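Hilo: normas que seguimos para probar en simulación tareas con puertas y armarios antes de pasarlas al robot físico. Las escribo porque me las piden cada vez que entra alguien nuevo.

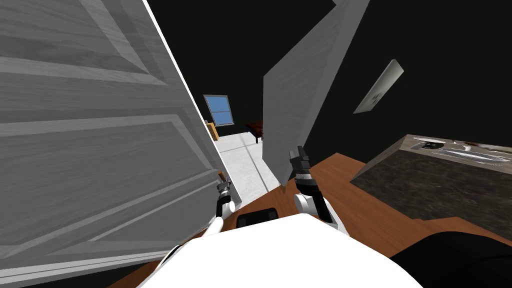 Pinza izquierda cerrada sobre el tirador, pinza derecha abierta. Render del simulador.

1/ Contexto. Robot de dos brazos, pinzas de dos dedos, entornos domésticos con puertas articuladas. Internamente la tarea se llama Cemska. El documento completo tiene 11 páginas y casi nadie las lee enteras, así que va lo principal.

2/ Toda tarea tiene una ficha antes de lanzarse. En la ficha va el estado inicial, el estado final y la tolerancia. "Abrir la puerta" no vale como estado final. "Bisagra por encima del ángulo fijado y pinza separada del tirador" sí vale.

3/ El ángulo se fija antes de ver resultados. Si luego se cambia, la ficha sube de versión y los episodios anteriores no se mezclan con los nuevos. En junio los mezclamos y tuvimos que tirar una tabla entera.

4/ Contacto. Solo se admite contacto entre los dedos y el tirador. Si el antebrazo empuja la hoja, el episodio cuenta como fallo aunque la puerta llegue al ángulo. Esta es la regla que más se discute. Se queda como está.

5/ El brazo que no trabaja también se evalúa. Tiene que estar en una postura declarada en la ficha, con la pinza abierta y sin tocar mobiliario. Un roce con la encimera se registra igual que un roce con la puerta.

6/ Fuerza de cierre. Límite por software en el controlador, nunca en el script de la tarea. Leonidas Zacharopoulos revisó todos los scripts y encontró tres que subían el límite por su cuenta. Ahora el simulador no arranca si detecta esa llamada.

7/ Número de episodios. 1000 como mínimo para comparar dos versiones de una política. 2000 si la tarea lleva más de una puerta. Con menos se puede mirar, pero no se publica nada en el panel común.

8/ Semillas. Se guardan todas, también las de los episodios que fallan al cargar. Un episodio que no carga se apunta aparte, no se repite hasta que salga.

9/ Variación de la escena. Se varían la posición de la base, la fricción de la bisagra y la luz. Los objetos de la encimera se quedan, aunque no intervengan en la tarea. Una cocina vacía da resultados mejores de los que tocan.

10/ Cámara. Se trabaja con la vista que va a tener el robot, aunque salga inclinada e incómoda para una persona. Las vistas externas sirven para depurar y no entran en la evaluación. Quien quiera enderezar la imagen que lo haga en una copia.

11/ Revisión de vídeo. Además de la métrica automática, una persona mira 20 episodios elegidos al azar entre los que han salido bien. Los fallos ya los mira todo el mundo. En los aciertos es donde aparecen los tiradores atravesados por un dedo y las puertas que se abren sin que las toque nadie.

12/ Quien revisa no puede ser quien entrenó la política. En un equipo pequeño es una molestia. Nosotros nos turnamos con la gente de Mellor y suele tardar una tarde.

13/ Paso al robot físico. Hace falta la ficha firmada, la revisión hecha y la primera sesión a velocidad reducida, con una persona en la parada de emergencia y fuera del alcance de los dos brazos. También fuera del recorrido de la puerta – esto último se añadió a petición de Vilém Vrabec y tenía razón.

14/ Lo que la simulación no cubre: holgura del tirador, bisagras gastadas, puertas que rebotan al soltar. Para eso hay una lista aparte que se comprueba en el taller. Un buen resultado en simulación no exime de ninguna línea de esa lista.

15/ Nada de esto sustituye a la evaluación de riesgos ni a la normativa aplicable a cada instalación. Son reglas internas de ensayo. Si hay conflicto, manda la evaluación de riesgos.

16/ Me preguntan por privado si sirve para cajones. Casi todo, sí. Cambia el punto 2, donde se mide recorrido en lugar de ángulo, y el 4, que para tiradores empotrados está aún en borrador.

17/ Plantilla de la ficha: la tiene Nikent en el repositorio compartido, carpeta de ensayos. Si encontráis un error, mejor una incidencia allí que una respuesta aquí, que luego se me pierden.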